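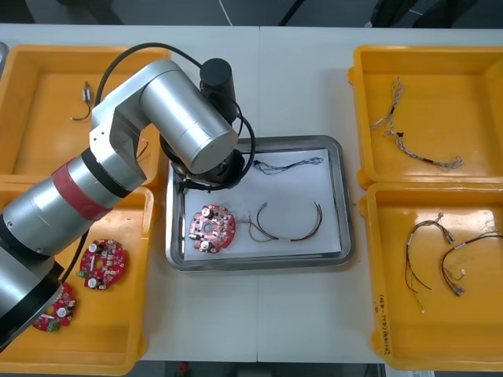
Abrehet Yimer starts her shift at Trultden's Sallance shop with a cloth and a hex key. The arm on the harness cell has to be wiped down, its wrist bolts checked and its cable looked over for rubbing before any boards go near it.

The orange trays come next. Boards sit on the left, harnesses on the right, and the steel tray in the middle gets a fresh sheet of white paper. If a tray has shifted, she re-teaches its pick points, a job that takes 20 minutes.

Han-gyeol Kong looks after the gripper. He replaces the finger pads every 6 weeks and keeps 8 spare sets in a drawer labelled by date.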